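Equipment Review: Nundine Two-Arm Tabletop Kit
Reviewed by Mal-soon Shin for the Irkeo Equipment Library, 25/07/2020

The Nundine kit is sold to teaching laboratories as a complete sorting station, with two arms, base plates, a rail frame and control software. The unit under review was purchased at the list price of $1,483.

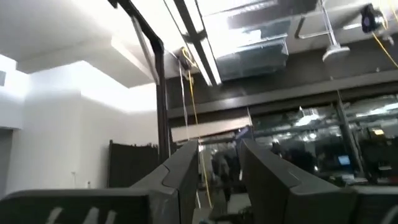
Gripper fingers, seen from the wrist camera.

Assembly took two staff members one afternoon. The base plates line up well with the rails, although the printed manual gives the bolt sizes only in an appendix.

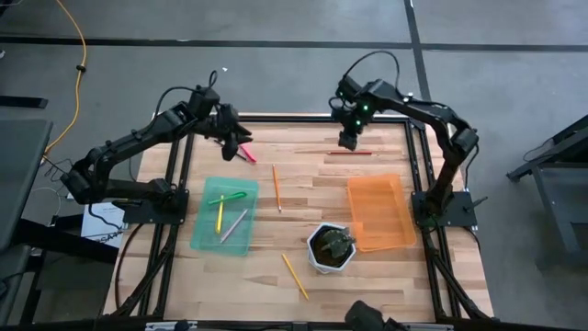

Setup of the software was less satisfactory. The arms had to be registered one at a time, and the left arm required three attempts before it was recognized. Jurketti, the distributor, answered our request for help within two days. 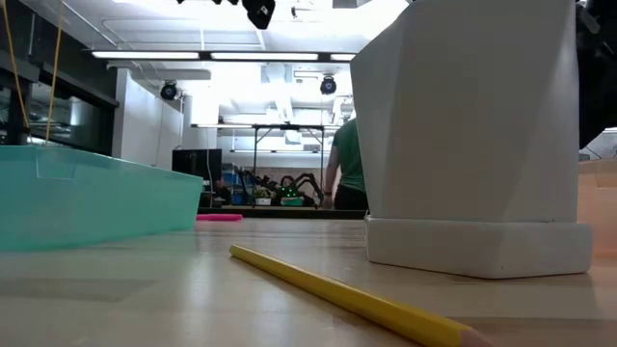
Photo: Irkeo Equipment Library

Our trials used pens and pencils, with plastic trays as the targets. Thin round pens proved harder to grip than hexagonal pencils. Cable routing remains a weak point – the loops at the wrist stand high and should be checked before each session.
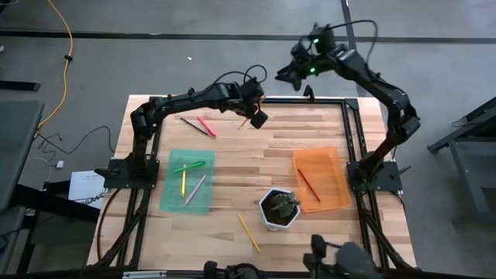 Pencil sorting with the two-arm station.

The kit is recommended for supervised courses. Buyers who need a lighter frame may prefer to wait for the Tiêu model, which Jurketti expects to stock in October.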